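Notebooks > Sutport bench > Demonstrations > Attic room

Tuesday, started 14:20

Attic room again. Operator: Muthu until the tea break, then me. Dinesh on the logging machine. Ľubica wants this room in the Fedomau set by the end of the month and I said I'd give an opinion on whether it should be. I still don't have a good one, so this is mostly complaints in the order they came up.

Target on the sheet is 1000 demonstrations for the attic. We have 68 that I would sign. The sheet says more than that, but the sheet counts anything the success check passed, and I don't trust the success check. It fires when the drawer joint passes its threshold. It doesn't care what moved the drawer. Muthu opened one this afternoon by catching the edge with the side of a finger while backing out of a bad approach, and it went down as a pass. He flagged it himself, to his credit. I doubt everyone has been flagging theirs.

Dinesh says a learner will cope with a few like that, there being so many clean ones. Maybe. He said the same about the kitchen batch, and we had a policy that nudged handles with its knuckles for most of December. I'd like to see the pass condition changed to need contact on the handle from both fingers before we record any more. He says that is an afternoon's work. I've written it here so that it exists somewhere.

Then the surfaces. Kurup swaps the wall and ceiling textures between batches, and today's draw gave us rough stone on the sloping ceiling of a bedroom. Fine, that's what it is for. What I question is whether swapping surfaces buys us what the plan says it buys. The bed and the dresser stay where they are all batch. The arms start from the same pose. If I were the network I would learn where the dresser is and ignore the walls completely, and I'd score very well until somebody moved the dresser. Ilango's argument is that the Dulum rooms differ enough from each other to cover this. I asked for the numbers on layout spread across Dulum and he has promised them.

The drawer colours bother me more. Every drawer front on the dresser is a different colour, and the instructions we attach are written by colour: "open the green drawer", "open the yellow drawer". So the whole batch can be solved by matching a colour word to a patch. Nothing in it asks for "the second one down". Indira rewrote a handful of the instructions by position to see what happened, and the checker threw them out for not matching the template. The template needs loosening, or we should stop saying in the write-up that this room tests language.

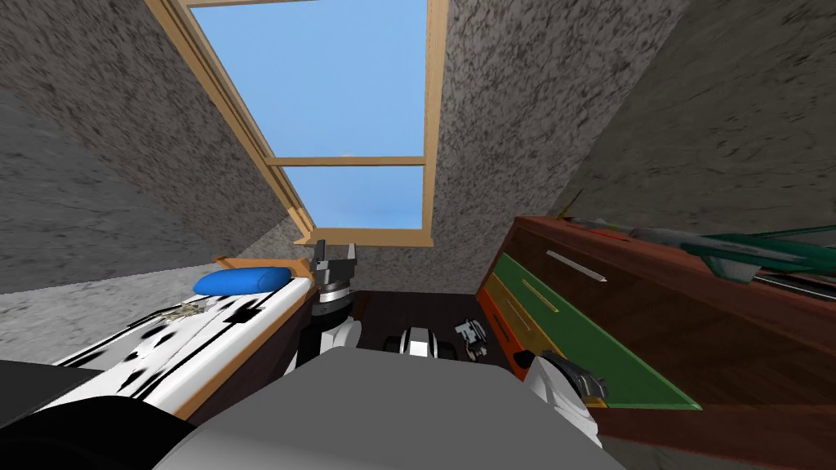
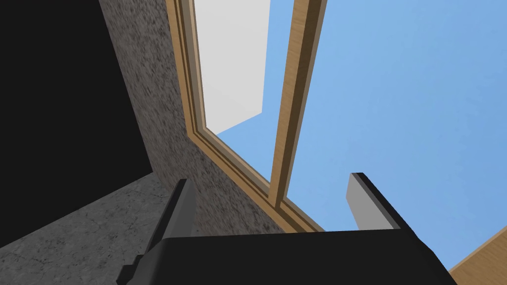
Attic room, stone textures on. First: both arms, bed to the left, dresser to the right. Second: close in on a gripper with the window behind.

Going back to the views, my worry is how much of what we store is any use. In the close one there's a great deal of sky and window frame and no dresser at all. That's an awkward thing to hand to a learner as evidence about drawers. Muthu points out that close views earn their keep in the last part of the reach, which I accept. But we weight every stored step the same, and a demonstration has a lot of steps that aren't the last part of the reach. Asked Dinesh whether we could cut the idle stretches at the start. He can trim anything where neither arm moves for 10 seconds. I'd go shorter. He thinks pauses are information, because people hesitate before hard grasps. I think people hesitate because the headset is heavy. We left it.

15:45. My turn. Headset on, left arm drifting a little against the controller, recentred. I am slower than Muthu and I over-rotate the wrist on the lower handles, so if anyone goes looking for two clusters in the wrist data from today, that's the two of us and not anything clever. Operator should be a stored field. It's in the notes column as free text, where half the entries say "M" and we have two people that could be.

The lower drawers are a nuisance. The arm covers the handle as you come down on it and I was going by memory at the end. If I can't see the handle when I take hold of it then the learner hasn't got it in that view either. It'll be copying a motion it has no visible reason for. This is my strongest objection to the room and I want it discussed properly before anyone runs a training job on it.

Threw out six of mine. Reasons are in the log: mostly grasp slipped and regrasped, one where I went to the wrong colour and corrected halfway. Ilango would keep that last one as a recovery. I'm not convinced we know how to tell a recovery from a mistake, and until someone writes down the difference I'm binning them.

16:50. Stopped. Ľubica came by and asked for yes or no. Told her not yet. She asked what would make it yes, so, for the record:

- success check needs both fingers on the handle
- instructions by position as well as by colour
- dresser moved between batches, even slightly
- operator as a proper field, full name (Dinesh, please)
- somebody replays the lower drawer episodes and decides if they stay

She took a photo of the whiteboard, so it might happen. Indira has the replay job for tomorrow morning. I've asked her to do it without looking at the pass column first and then compare.

Not checked today: whether the contact log survives export. It didn't last time, and the first item on that list depends on it. Dinesh to look.

Recent entries
Kitchen batch: handle nudging, what we removed
Kurup texture draws, notes on seeds
Controller drift, left arm
Dulum room layouts (Ilango, unfinished)
Fedomau instruction template, old version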